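The Desk I Carried Home Three Times

I bought my first real desk when I was 31, which feels late, I know. Before that I wrote on beds, on ironing boards, on the closed lid of a washing machine (great in winter, terrible during the spin cycle). When people asked where I worked I'd wave a hand and say "oh, all over," as if that were a lifestyle.

Then my downstairs neighbor Brenda Carrasco moved to Hartley and left a sign on her door that said DESK, FREE, HEAVY. She wasn't kidding about the third part. It took two of us and a bath mat to get it up one flight of stairs, and we took a chunk out of the plaster that I could see from my bed for the next four years.

I loved that desk like a dog. I've moved it to two more apartments since, cursing each time, and every time I set it down in a new room I've had the same argument with myself about where it should go. Window or wall? I'm a window person by nature and a wall person by necessity. Put me in front of a street and I'll know every dachshund on the block by noon and have written 75 words.

So last September I decided to find out how other people do it. I asked friends, then friends of friends, then a woman at the dentist's. What I wanted to know was simple: where do you sit down to do the thing you care about, and how did you end up there?

Everyone had an answer! People who'd shrug if you asked about their marriage will talk for forty minutes about a chair. My cousin pays bills standing at the kitchen counter and says that if she sits, she'll start thinking about them. A retired mail carrier I met does jigsaw puzzles on a door laid across two filing cabinets, knob still attached. He hangs his glasses on the knob.
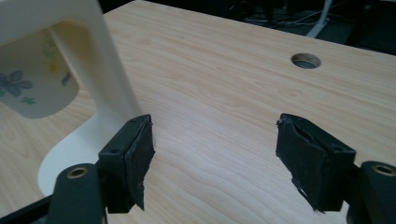
My favorite visit was with Rocío Huenchumán, who translates cookbooks and lives over a shoe repair place called Sasa. Her table is the one she grew up eating at. She showed me the spot where her brother pressed too hard doing long division, and if you get the lamp low enough you can still read a 9. She sits on the side that used to be her mother's, facing the stove, and she told me it took her a whole year to move over there from her old seat.

"I kept waiting for someone to tell me I could," she said, and then got up to turn the soup down.

I thought about that all the way home on the bus. There's a kind of permission in a desk, isn't there? Mine was free and ugly and I still spent the first month tidying it when I should have been using it. I lined up pencils. I bought a little dish for paper clips, and then had to go out and buy paper clips.

I also went shopping, purely for research (my husband does not believe this). There's a furniture store near us, Tundero, with a whole floor of home office stuff, and I spent most of an afternoon sitting down and standing up again. The nicest one cost $1,894. It was beautiful. I put my elbows on it and felt like someone who answers letters. The salesman left me alone for a good long while and then came back and asked, very kindly, what I did for a living, and when I told him he walked me over to the $784 ones.

I didn't buy either. I did buy a lamp, and I moved my desk again that same night, all by myself, by sitting on the floor and pushing with my feet. It's sideways to the window now. I get the light on my left hand and I have to turn my head on purpose to see the dachshunds, and it's slowed me down to about two a morning.

Brenda called a few weeks later to ask how things were, and I told her the whole saga, the bus and the soup and the salesman. She was quiet for a second. Then she wanted to know if the bottom drawer still stuck, and whether I'd ever found her good scissors in there.

I had. I've been using them for years. I'm mailing them back this week.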